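Equipment planning meeting, Thursday, 2 pm, upstairs room at Drostthorpe

Present: Ximena Villalba (chair), Baltasar Quezada, Mawuli Korletey, Perihan Polat, and me, Khrystyna Didenko, taking the minutes again as I was last through the door.
Apologies: none received.

1. Last time's minutes

Agreed with one correction from Mawuli. I'd put that the Medlow bench was going to Covumton, when it's the Medlow cabinet that's going and the bench is staying put. Sorry, Mawuli! Changed in the shared copy.

2. Arm and gripper, buy or hire

This took up most of the meeting. Baltasar has two prices back from Janevski, both for the same arm with a two-fingered gripper. Buying comes out at 81 hundred pounds before delivery (he did say it like that, and yes, we all had to stop and work it out: £8,100). Hiring is £254 a week with a minimum of 20 weeks, so £5,080 before we've so much as plugged it in. Perihan said that if we're going to want it for a second block next year we'd be daft to hire. Ximena isn't so sure, and would like to know what the arm would be worth to us if the work moves to Covumton, where the benches are a different height.

We went round this a few times. I asked whether the buying price includes the controller and Baltasar thinks so, but he's going back to check, as the quote only says "arm system" and that could mean anything.

3. Simulation work and what it means for the shopping list

Mawuli had the simulator up on the big screen while we talked, and we spent a good while on the cluttered worktop set-up, the one with the big number nine in the middle.

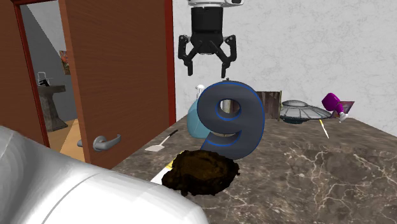

Item 3: simulated worktop, gripper open above the "9".

Perihan's main point was about fingers. A thick rounded shape like the nine is one sort of job, and the spatula lying flat on the counter is quite another, and she doesn't want us paying for a gripper on the strength of the easy one. She'd like a spare set of narrow fingertips in the budget from the start. Baltasar grumbled a bit (fingertips weren't in his sums) but he's happy to ask for a price.

Mawuli wants a new graphics machine as well. His current one manages a single run at a time and he's leaving things going overnight, then coming in to find one has stopped at some silly hour. Ximena asked if we could share the machine at Covumton instead. Mawuli says we could, but we'd be behind their jobs in the queue, and he pulled a face. Left open until he's written down what he needs, with a price next to it.

There was also a bit of back and forth over real props for the bench. I said I'd rather we bought ordinary household things than had anything specially made, and I think everybody was with me on that, though Perihan would still like the numerals made up in something solid so we can compare them with the simulated ones. Fair enough. Numerals to be costed separately.

4. Room and power

The corner by the window has 4 sockets and the arm will want its own circuit, says Baltasar. Ximena will find out what the landlord needs from us before any wiring is done. We'll need a guard round the bench too, and I've got that down as its own line in the budget as it got forgotten last time (by me).

5. Decision

No order to be placed yet. Three of us lean towards buying, Ximena would like to see the Covumton answer first, and Mawuli doesn't mind so long as he gets his computer. Back on the agenda in November, with proper figures.

Actions

Baltasar: ask Janevski about the controller, the spare fingertips and how long the quote stands.
Mawuli: half a page on the graphics machine, with a price.
Perihan: list of props, and a cost for the numerals.
Ximena: landlord and wiring, bench heights at Covumton.
Khrystyna: add the guard to the budget sheet and send it round.

6. Any other business

Perihan asked if we can have the meeting downstairs next time, as the heating up here is hopeless. Yes please. I'll book it.

Finished at 3.40 pm.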